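Iltier Community Help
Housing and Buildings > Shared Facilities

Security deposit withheld for "general cleaning" after hire of a community hall

Posted by Wallard Residents Association
12 Mar 2025

Our association hired the main hall at the Promus Centre for a members' dinner in December. The hire agreement required a refundable deposit of $500, paid together with the hire fee when the booking was confirmed. The agreement states that the deposit will be returned within 20 working days of the event, less the cost of "any damage or exceptional cleaning."

The hall was swept and the kitchen wiped down before our members left. The keys were returned the next morning through the office mail slot, as instructed. No inspection was carried out with us present, and we were not asked to sign a closing checklist.

We have now received a letter stating that the whole deposit has been kept to cover "general cleaning." No invoice was enclosed. When we asked for one, the office replied that a flat charge applies to all evening events with food. We can find no such charge in the agreement or in the price list that was sent to us.

We would be grateful for advice on the following points. Is a hall entitled to apply a flat charge that does not appear in the signed agreement? What should our next letter say? Our annual budget is only $2,198, so the loss of this sum will affect our spring program.

Posted by Mazandarani Tenancy and Hire Advice Desk

The answer depends first on the wording of your agreement and second on the law of your state. The comments below are general and do not replace advice from an attorney or a local legal aid office.

A deposit paid under a written agreement may ordinarily be used only for the purposes stated in that agreement. Yours refers to damage and to exceptional cleaning. The word "exceptional" is helpful to you. It suggests that routine cleaning after an ordinary event is covered by the hire fee and that a deduction requires something beyond the usual condition of a hall after a dinner. "General cleaning," which is the term the office has used, appears to describe the opposite.

Before writing, please check whether the agreement refers to any other document. Many hire agreements include a line such as "subject to the Centre's standard conditions of use." If yours does, request a copy of the conditions in force on the day you signed. A flat cleaning charge may be set out there. Whether it binds you may then depend on whether the conditions were made available to you before you paid. Conditions adopted after the booking was confirmed would not normally apply to it.

Your next letter should be short and should be addressed to the body that manages the hall, not to the front office. We suggest that it contain the date of the event and the booking reference, the amount of the deposit, the exact words of the deposit clause, and a request for either full repayment or an itemized statement with supporting invoices. Set a clear date for reply; 20 working days would match the period in the agreement. Enclose copies and keep the originals.

Avoid offering a compromise figure in the first letter. If the hall later produces a genuine invoice for cleaning that went beyond the usual, you may decide to accept part of the deduction, and you will be in a better position to do so once you have seen the paperwork.

If there is no satisfactory reply, send one further letter stating that the association intends to file in small claims court. Filing fees are usually modest and can often be recovered if the claim succeeds. Confirm beforehand who may appear for your group. Some courts allow an officer of an unincorporated association to speak for it, while others have stricter rules, and the clerk's office will be able to tell you which forms are needed.

Posted by hallhire_2

Same thing happened to our group at a different hall. We wrote 2 letters and received the full amount back after the second. The invoice they eventually sent was for a regular weekly clean that would have taken place whether or not we had been there. Ask for the invoice.

Also, photographs should be taken before leaving. Without them it is the word of one party against that of the other.

Posted by Iltier Shared Facilities Help Group

We agree with the advice already given and wish to add some remarks on records, as the question of evidence will arise if the matter goes further.

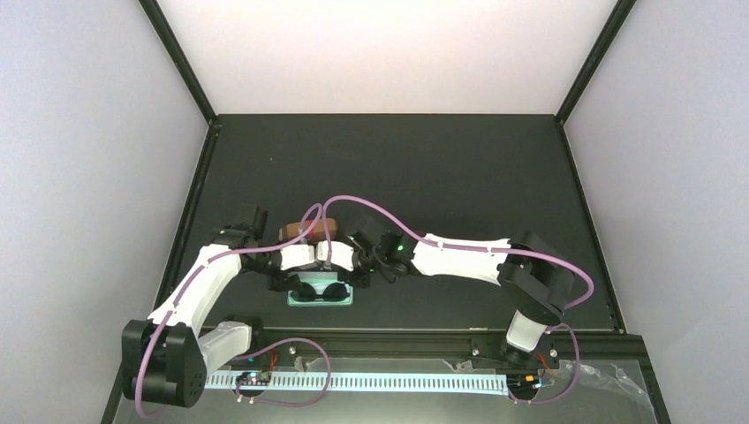 The absence of a joint inspection does not defeat your position. The hall is the party making the deduction, and it is reasonable to expect it to show why the deduction was needed. Ask whether a written inspection was made after the event, by whom, and at what time. If another group used the hall before the inspection, the report may have little value.

Members who helped with the cleanup should each write a brief signed statement while their memory is still fresh. Any photographs taken during the evening should be kept in their original form, including those taken for social reasons, as they may show the condition of the floor and tables.

For future bookings, we recommend that the association request a walk-through at the start and end of the hire. If the hall cannot provide a member of staff, send a dated email on the same evening describing the condition in which the rooms were left. Please also ask for the cleaning policy in writing before any payment is made.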